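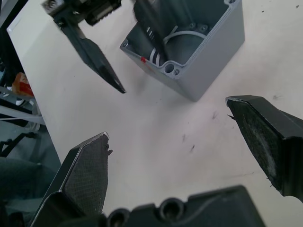
September, 4 pm
Gerd Ehlers

Great afternoon on the Bustbridge rumour study! All 655 witness letters from the Hellwig factory riot are typed up, and 38 of them mention the torn poster. That's far more than I'd hoped for. The night shift letters are the best of the lot (long, angry, full of neighbours' names).
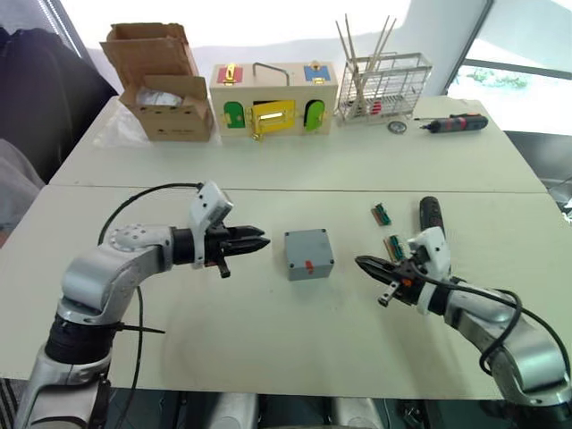

Both arms over the near table.

Started sorting by who heard the story first-hand. Only five so far, all from the Drasis loading yard, and they disagree on the colour of the poster. Love it.

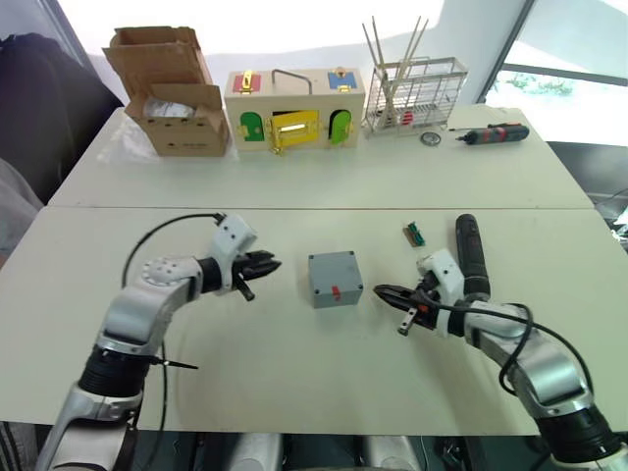
Do we count a letter that repeats the newspaper?
Count it, but mark it N and keep it out of the first-hand pile.

Next batch is about 60 police statements. I want the magistrate's notes beside them before I read a word.

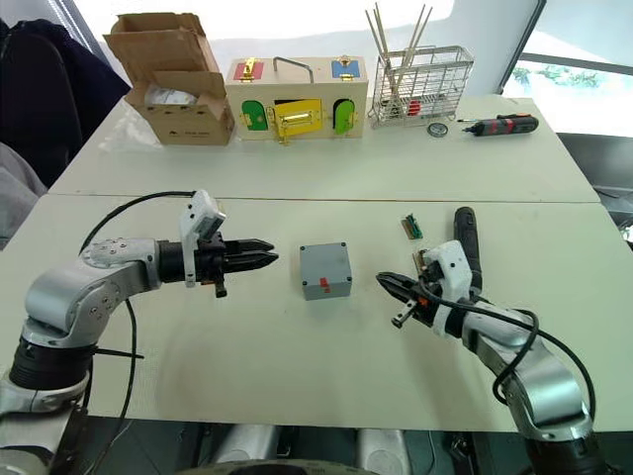 Someone ought to check the union minutes first, came the reply from Fulent, as the poster may have gone up a week earlier than we think. Requested them, box 5.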